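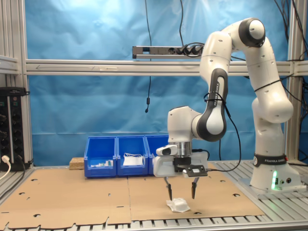
The call came at 2 in the morning, and Lena Wysocka almost let it ring. Night run at Senlow, sorting medical supplies into bins. The arm had stopped. Green light still on, no alarm, nothing in the log. "It thought it was doing great," she says.

The trouble was masks. Thin, soft, full of loops. The gripper would close, the width reading would say something's there, and the program took its word for it. Sometimes what it had was one ear loop. Sometimes air. Then off it went to the next bin, hands empty, and marked the pick as good.

Over 50 of those in one night. All logged as picks. Stock count said one thing, the shelves said another, and a clinic order went out short.

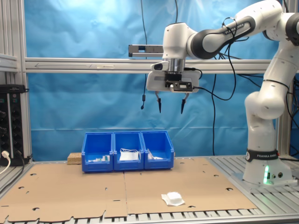

A bad number, copied twice

Bijan Pakzad found it by lunch. The "object held" limit had been set for boxed goods and then copied to soft ones. Nobody changed it back. "I signed off on that," he says. "So put my name in."

Then the second thing. When a loop snagged on a bin lip the arm kept pulling, becuase the force limit came out of the same old file. Jasmina Angelovski had reached in to free a mask the week before. Arm still live.
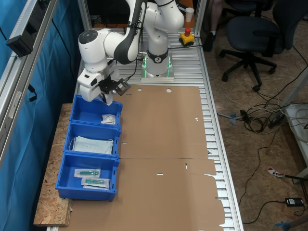
She wasn't hurt. She had assumed a still arm was a stopped arm, and plenty of people on that floor would of said the same. The new rule is short – hit the button, wait, then reach. It's taped up by the door now, in 2 languages.

The fix itself took 10 days. New limits for every soft item, a second width check after the lift, and a hard stop if the pull goes over the line. Krum Živković ran the tests on a cardboard deck with three blue bins, masks and wrapped packs, over and over.
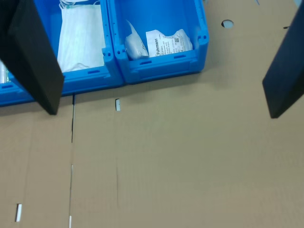

He wanted 99 clean picks in a row before he'd let it back on nights. The first try died at 50. He went for coffee, came back and started again from one.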